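Lonumley Hall, Activity Room 2
Table and Small Items Check
Date: 2026-01-22
Checked by: Joaquim Rebelo
Form: 834

Marks used: OK / FIX / WATCH. Comments go under the line they belong to. Please write them out in full, they get read!

1. Floor and walkways

Path from door to sink clear: OK
Mats flat, corners down: FIX
The mat by the coat hooks curls up at one end again. I taped it for now, but it wants replacing before the Dravanside group starts.

Chairs stable, rubber feet present: WATCH
One chair by the window rocks a little. Moved to the stack with a tag on it.

2. Tables

Legs locked: OK
Both folding tables click in nicely now. What a difference from November!

Table edges smooth: OK

Tablecloth clean and free of tears: OK
The mint one with the white grid is my favorite thing in this room. Bright, cheerful, and small pieces show up on it right away, so cleanup goes faster too.

Cloth hanging low enough to trip on or pull: WATCH
Fine on the long table. On the short one it hangs lower on the door side, so please shift it back toward the wall before a session.

3. Sorting and scooping set

Basin, rim and base free of cracks: OK
Ran my thumb along the whole rim and found no sharp spots. Lovely sturdy basin.

Tray, corners and raised edge: OK
No splits, no white stress marks at the corners. Wash it by hand with the soft side of the sponge, please, the Barreto scouring pads dull the shine.

Spoons, bowls and handle tips: OK
Flexed each one gently and looked closely at the hooked tips, which is where the old set went first. These are holding up great.

Cubes, size and edges: WATCH
Too big for the choke tube, which is good news. Edges are fine to the touch. They still belong with the over-threes only, and they go up on the shelf when the toddler group has the room.

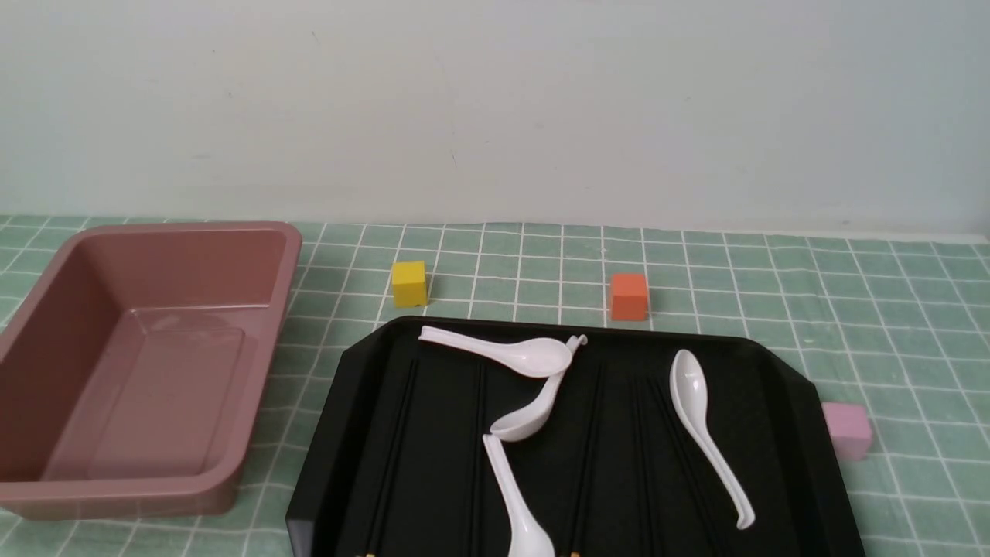

Item 3: pink basin, black tray with white soup spoons, and the yellow, orange and light pink cubes.

All pieces back in the lidded box at close: FIX
Twice this month the box was put away with the lid off. It takes a moment, and the pieces stay dust free.

4. Sink and cleaning

Hot tap limiter working: OK
Soap and paper towels stocked: OK
Spray stored on the high shelf: OK
The Sirkance spray needs 60 seconds on the surface before wiping. I've written this on the bottle in marker.

5. Storage shelf

Heavy boxes on the bottom: OK
Nothing above 20 lb over shoulder height: OK
Wall brackets tight: OK
Gave them a good pull and they didn't budge. Super pleased with the new screws.

To do before next check
Order mat (door end)
Repair or retire the tagged chair
Put a lid reminder label on the small items box

Signed: J. Rebelo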